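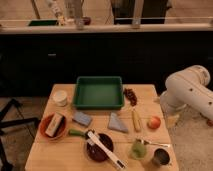 Week 2: What a household survey can and can't tell you

These notes go with the second lecture on food waste. Read them before the seminar, and bring the Drultstead tables with you.

The Drultstead study is the one everybody quotes. It asked 55 households to write down what they threw away over 12 days, and from that it drew a figure for the whole town. I have three worries about it.

First, the diary. People were asked to weigh scraps and note them down the same evening. Try this yourself for a day or two. Most of us forget the crusts, the half cup of milk and whatever the dog got. The authors say the missing amounts "even out". They give no evidence for this, and I can't think why forgetting would even out, when hardly anyone writes down food they didn't throw away.

Second, who took part. The households answered a leaflet left in the library. People who pick up a leaflet on food waste may already care about food waste. The Fesbridge study knocked on doors instead and got higher totals, though it was done in November and the other in summer, so the two are hard to compare. Be wary of any textbook that sets them side by side in one chart.

Third, the word "avoidable". Is a potato peeling avoidable? Drultstead says no, Fesbridge says yes. A good part of the gap between the two may come from that one choice.

The Flokenance report claims to settle the matter by using bin weights. Bins don't record what went down the sink or on to the compost heap, and the report gives this a single footnote.

For the seminar

Find the page where each study says what it counted as food. Write down 2 items that would be treated differently. Then say which total you would trust more, and how much you would be willing to bet on it.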